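The Coffee Corner at Kerkunitz, Before Opening

The coffee table at Kerkunitz has one glass coffee maker and far too much stationery. Hugo Lozano asked for a tidy-up in April, I said yes without looking, and we've budgeted 90 minutes for a job I'd have called two. My favourite colour, for the record, is none of these.

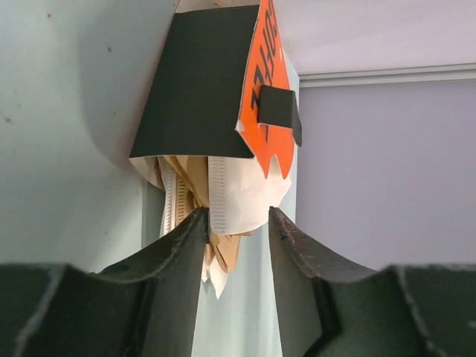 Black panel, orange sign, zigzag edge. Subtlety was never on the cards.

The paper pile is what's left of our signage period. The orange bit has big bold lettering and the authority of a council notice — all it lacks is a council. It shares the table with the glassware, and I'd like that arrangement to end before someone pours.

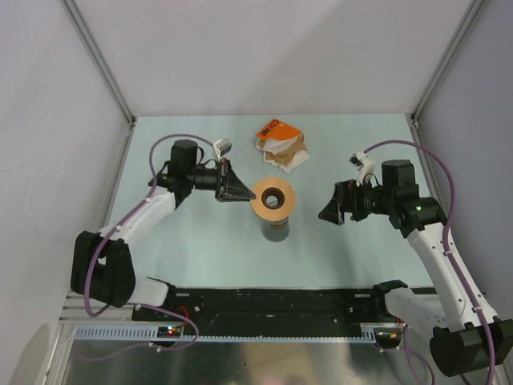 Hugo reckons paper and hot coffee can be neighbours if everyone behaves, and that he managed it for 19 years at Pacheco without a single soggy sign.

I remain a sceptic. Paper goes in the cupboard, glass stays out, and whoever makes the first pot has to rinse it as well. Filters are in the drawer marked Movano, under the tea towels. 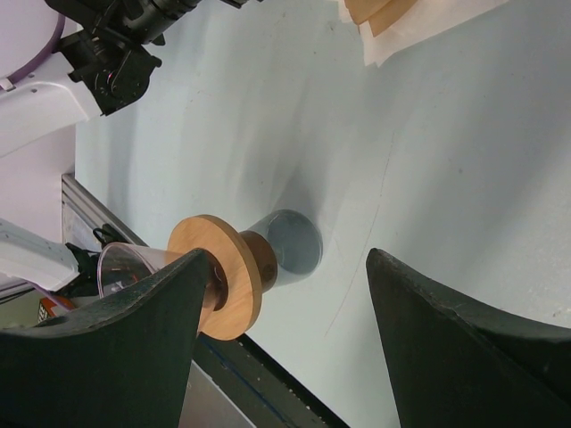
Glass top and bottom, wooden disc in between. Handle with dry hands, please.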